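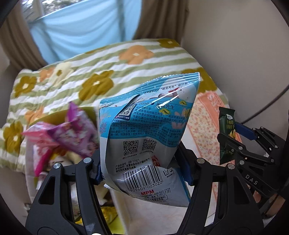 # Gander Hand-Held Gripper Kit: Packaged Goods Sample Set

Release 3, prepared by the Jistcombe Evaluation Office
Last revised: May 27, 2019

## Summary

This repository contains the sample recordings supplied with the Gander hand-held gripper kit, together with the notes of the Jistcombe Evaluation Office on the kit and on the condition of the recordings. The kit is sold by Hikard. The recordings were made under contract by Başaran, which also offers recording as a paid service to customers who do not wish to operate the kit themselves.

The set holds 2202 recordings of people handling packaged goods with a pair of Gander grippers. It is meant for buyers who are deciding whether to purchase the kit, to order recordings from Başaran, or to do both. It may also be used to test a data loader before a customer's own recordings are available.

## Status of this document

The Evaluation Office purchased one kit at list price. Hikard and Başaran were given the section on known problems before release and were invited to correct errors of fact. Neither company approved the final text.

## Contents of the kit

- Two hand-held grippers, left and right, each with a trigger handle
- One wide-angle camera for each gripper, facing the fingers
- Replacement finger pads
- Cables for power and data
- A carrying case
- A printed setup guide and a calibration card

The kit does not include a computer. Customers must supply one that meets the requirements in `docs/host.md`.

## Grippers

Each gripper closes two jointed fingers on the object. The fingers are black, with openings in the outer bars and round pins at the joints, and each carries a dark blue pad on its inner face. The operator closes the fingers with the trigger. No motor is involved, and the force on the object is the force applied by the operator's hand.

Bags and pouches are the main subject of this release. Soft packaging is harder to record well than boxes or cans: the film folds, the contents shift, and a light grip that is enough to hold a bag may still let it turn. In the picture at the head of this card, the pads hold a blue-and-white OISHI bag by its sides, with the bag slightly twisted between them and its back panel toward the camera. The second gripper has hold of a narrow dark green snack packet. Both kinds of grasp are common in the set and are labeled separately.

## Contents of the repository

| Path | Contents |
|---|---|
| `recordings/` | One folder for each recording |
| `labels/` | Task, object type, and outcome for each recording |
| `calibration/` | Camera and finger calibration files |
| `docs/` | Host requirements, file format, change log |
| `tools/` | Loader, viewer, and integrity check |

Each recording folder holds the video from both grippers, the finger opening over time, the estimated position of each gripper, and a short text file with the task instruction given to the operator.

## Tasks

Operators worked from 24 written task instructions. All of them concern packaged goods that a household might keep, such as snacks, dry foods, and small boxed items. The instructions fall under these headings:

- Picking one package out of a container that holds several
- Placing a package into a container
- Passing a package from one gripper to the other
- Standing a package upright
- Turning a package so that a stated side faces the camera

The instruction states the goal and leaves the order of movements to the operator. As a result, two recordings of the same task may differ considerably in length and method. Users who need uniform motion should filter on the `method` field in the label file.

## Settings

Recordings were made in furnished rooms, on tables, beds, counters, and floors. Patterned bedding, window light, and curtains are present in many of them. The Evaluation Office regards this as a strength of the service. A system developed only against a plain tabletop is likely to perform poorly in a home, and recordings with plain backgrounds can be obtained from other sources at low cost.

Customers ordering from Başaran may request a specific type of surface. They may not request a specific room.

## Labels

Labels were entered by Başaran after recording and reviewed once by a second person. The following values are used for `outcome`:

- `complete`: the stated goal was reached
- `partial`: the object was moved but the goal was not reached
- `dropped`: the object left the gripper before placement
- `void`: the recording should not be used

Dropped and partial recordings have been kept. They can be removed with the `--complete-only` option of the loader.

The `object` field gives a general type, such as `bag_soft` or `packet_narrow`. It does not give a brand or product name. Printed text on packages, including barcodes and QR codes, has not been transcribed. Where a package carries text in a language other than English, the label makes no attempt to translate it.

## Findings on the product

**Handling.** The grippers can be used after a short period of practice. The trigger travel is even on both sides. Operators with small hands found the rear of the handle too wide, and Hikard has stated that a narrower handle will be offered in June.

**Camera view.** The fingers and the held object stay in view during ordinary use. Dark corners appear at the edges of the picture and should be masked before training. When a large bag is held close, it covers much of the center of the view, and the surface behind it may be hidden at the moment of placement.

**Glare.** Glossy film reflects window light strongly. Small print and pale artwork may be lost in the reflection. Lowering the exposure in the host software reduces the effect but darkens the rest of the room.

**Pads.** The supplied pads hold film and card well. One set remained serviceable through 80 hours of use by the Evaluation Office, after which the edges began to lift. Replacement requires a small screwdriver, not supplied.

**Cables.** The cable at the rear of each gripper is thin and can enter the view of the other camera when the two hands work close together. A clip for the forearm would be a useful addition.

## Findings on the recording service

Başaran delivered the order complete and in the stated format. The integrity check reported no missing files. Requests for correction were answered in writing, and corrected label files were issued without charge.

The price list does not make clear that a change to the written tasks after recording has begun is treated as a new order. Customers should settle the wording of every task beforehand.

## Known problems

1. Position estimates drift when both cameras are close to a plain wall. Affected recordings carry the flag `pose_warn`.
2. The operator's hand may appear in the view of the opposite gripper. It has not been blurred.
3. The `surface` field uses `bed` for any bedding, including bedding laid on the floor.
4. Reflections on soft packaging sometimes cause the finger opening to be read as zero for a single sample. The loader fills these gaps unless told otherwise.

## Use and restrictions

The recordings may be used for research, evaluation, and internal product development. They may not be resold. Package artwork and trademarks visible in the recordings remain the property of their owners, and their appearance does not imply endorsement of the kit or of this card.

## Installation

```
cd tools
./install.sh
./check_set --root ../recordings
```

The check reads every file and writes its results to `check_report.txt`. Reports of damaged files should be sent to the Evaluation Office with that report attached. Questions on orders, spare parts, and warranty should be directed to Hikard.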